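Hand-Held Grippers on Loan: A Conversation with Joni Peltonen of Livwood

Livwood's lending program for hand-held grippers completed its first full term in March.
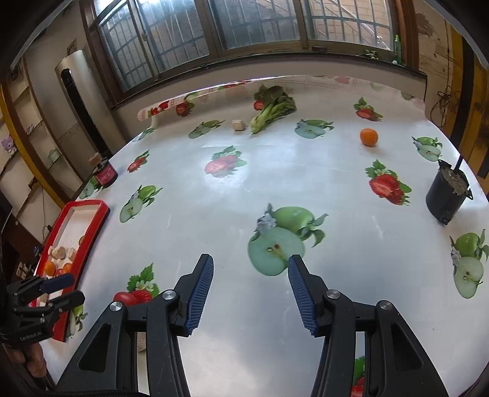

The program supplies paired grippers, spare finger pads and a recording license to teams that wish to collect manipulation data in ordinary homes. Joni Peltonen, who directs the program, spoke with us at the Livwood office about its terms, its costs and the complaints received so far.

Peltonen described the service as a response to a practical difficulty. "A research team can build a very good laboratory kitchen and still have only one kitchen," Peltonen said. "Our members wanted tables, cloths and cupboards that had been chosen by the people who live with them."

Each kit is lent for 39 days. Borrowers attend a training session of two hours and then work in their own homes, following a task list prepared by the member team. Sorting food and clearing a table are the tasks requested most often. During the first term the program recorded sessions in 216 households, and the shortest list contained 9 tasks.

Asked why fruit and vegetables appear so often on the lists, Peltonen pointed to their variety. "A tomato does not forgive a heavy hand. A leafy vegetable has no obvious place to hold it. Borrowers learn to slow down, and the member teams tell us that the slower recordings are the ones they keep."

Patterned tablecloths have been a matter of some debate. Grevden, one of the member teams, asked that plain surfaces be required, on the grounds that printed fruit could be confused with real fruit when recordings are labeled. Livwood declined. "We discussed it at length," Peltonen said. "If a system is to work in a home, it will meet a printed cloth sooner or later. We do ask borrowers to note the cloth on the session form."

The principal criticism from borrowers concerns fatigue. Holding a gripper in each hand for a long session tires the wrists, and several households returned their kits early. Livwood now limits continuous recording to twenty minutes and has added a wrist support, supplied by Gerker, to every kit.

The deposit has also drawn comment. It stands at $2,000 per kit and is paid by the member team, although smaller teams have said that the sum limits how many homes they can reach. Peltonen confirmed that a shared deposit is under review with Iyer, the program's insurer. "I would like to see it lowered," Peltonen said. "I cannot promise a figure before the insurer has replied."

Applications for the second term are open to member teams. Households may register their interest through the Livwood office, which will contact them when a kit becomes available in their area.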